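Slide 5 — keep it slow here, they've only just had their tea

So, good afternoon again, and thank you for coming back in. I promised Gintarė Dambrauskienė I'd say a word on how a small town library decides what to keep. When I started at Trilwood we had 2367 books on the open shelves and room for 2000, and I loved every one of them, which was the whole trouble!

(click through the next four, no need to talk)
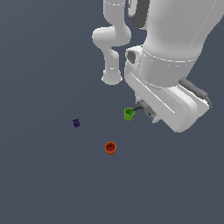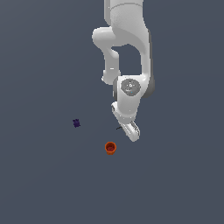
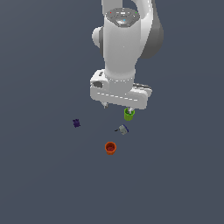
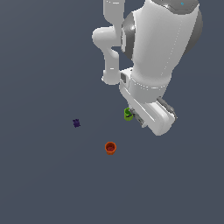 White arm over a plain grey-blue surface, four views.

Back to the shelves. Iraís Varela taught me to ask when a book last went home with somebody — a kind question, and a hard one. We let 700 go that May, mostly to the school at Temard. Pause for the cookery story if there's time.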